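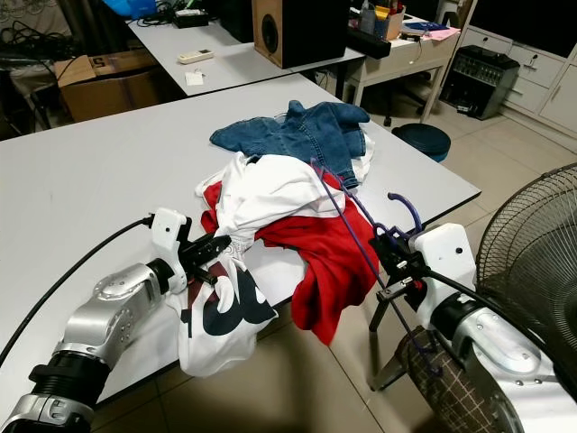 Weltadell is teaching its robots to hang up shirts, and I got to have a go at it

July 23, 2023

I spent the morning at Weltadell's workshop in Inham, where the team is showing a two-armed robot how to get a T-shirt onto a hanger. They do it by remote control. You hold a pair of handles, the robot's arms copy what your hands do, and every move gets saved so the software can learn from it later.

Iwona Zawadzka runs the sessions, and she makes it look easy (it is so not easy!). Her team has recorded 155 tries at the hanger job since May, with plain shirts, printed shirts and whatever else people bring from home. She told me the hard part is the collar – one hand has to keep it open while the other slides the hanger in, and cloth never falls the same way twice.

My own turn lasted 19 minutes. I dropped the shirt, I dropped the hanger, and on try number four I got one shoulder on and yelled loud enough that Raphaël Delorme came over from the next room to check on us. He writes the training software, called Harus, and he says clumsy runs are worth keeping too, as long as the person recovers from the mistake.

Jeans are next on the list, then folding. Weltadell plans to let visitors try the handles at its open house in Sandu, and I'm already signed up for another go.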